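Search this site
Search

Saturday, evening

I promised myself to write in this diary also when the day was ordinary, so I write. All the afternoon was for the old server board from Nurkusano. It has lived in my cupboard for two years, between the winter blankets, and I wanted finally to learn its parts.

I put the lamp near and went slowly with my notebook. The small white letters are very tiny, and after 3 pages of copying them my eyes were tired. I made tea and began again. I like the green of the board – it reminds me of the school doors in Drornia. 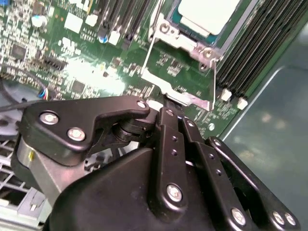
What I learned today

The processor sits in a metal frame with screws, and its pale top is there to spread the heat. I knew the English word "socket" only for the wall, so now I have it twice. I wrote 5 new words in all. "Retention" I must still practise to say.

In the Vuvex shop they ask too much for thermal paste. I will try Kabbaj on my way from work.

Tomorrow the blankets must be washed. Rain again, and my left shoe lets the water in.

2 comments
3 shares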